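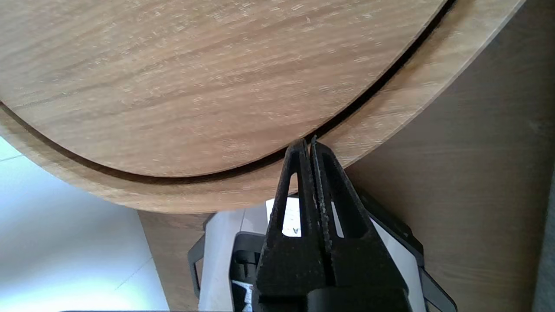

Home | Course Plan | Handouts | Reading List | Contact

Introduction to Neuropsychological Assessment
Handout 3: Testing attention and working memory

Lecturer: Crisóforo Camacho
Practice sessions: Iraís Huerta, Perla Rosales

Before the lecture please read again your notes on the clinical interview. We will need them today, because a test score alone says very little about a person.

1. What we mean by attention

In everyday speech we use the word for many different things. In this course we keep separate:

- span: how much a person can hold for a short moment
- sustained attention: staying with a dull task for a long time
- selective attention: following one source and leaving out the others
- divided attention: doing two tasks together

A patient can be weak in one of these and quite normal in the others. So the sentence "attention is impaired" should not stand alone in a report. Write which kind, and on which task you saw it.

2. Span forward and span backward

In the forward task the examiner reads digits, one per second, and the person repeats them. In the backward task the person repeats them in the opposite order. The backward task asks for working memory, as the digits must be held and rearranged at the same time.

Common mistakes of students in the practice sessions:

- The voice falls at the last digit on some trials only. Decide on one manner and keep it.
- Digits are grouped in pairs without intention, like a telephone number. This makes the task easier.
- The examiner repeats a trial when the person asks for it. Repetition is not allowed here. Say "just give me your best answer" and continue.

3. Case for discussion

The patient is a bookkeeper, 53 years old, sent by her family doctor. She complains that she forgets what she reads and loses the thread in meetings. Her sleep is poor since November. In the interview she gives dates and names without difficulty.

Forward span is in the average range. Backward span is low. On the long computer task she begins well, but after 10 minutes her answers become slower and she misses more targets. Delayed recall of a story is average.

Questions for your group:

- Is her complaint a memory problem in the strict sense?
- Which explanations must be considered before we speak of brain disease? Think of sleep, mood, pain and medication.
- Which further information would you ask from the family doctor?

Montserrat Ayala will lead the discussion for the Borine group and Tonantzin Chávez for the Montes group. Each group brings 2 written hypotheses, with one test result that would speak against each of them. Many students forget this second part.

4. Writing the result

Give the name of the test, the score, the comparison group and the range, and only then your interpretation. Describe also the behavior during testing: whether the person tired, asked for breaks, or became upset after errors. Poor effort or strong worry can lower a score, and the reader has to know it.

Compare these two sentences:

"The patient has a deficit of working memory."

"On the backward span task she scored in the low range for her age; she said during the task that she was very tired."

The second one is longer, but another psychologist can use it.

5. For next time

Please write one paragraph of results for the case above, half a page at most. Give it to Iraís Huerta before the practice session. We will then begin with language tests, and with the question of how to test a person in a second language.

Questions about this handout: Crisóforo Camacho, Department of Psychology, Jitevthorpe | Last updated Friday, May 6, 2022 | Back to top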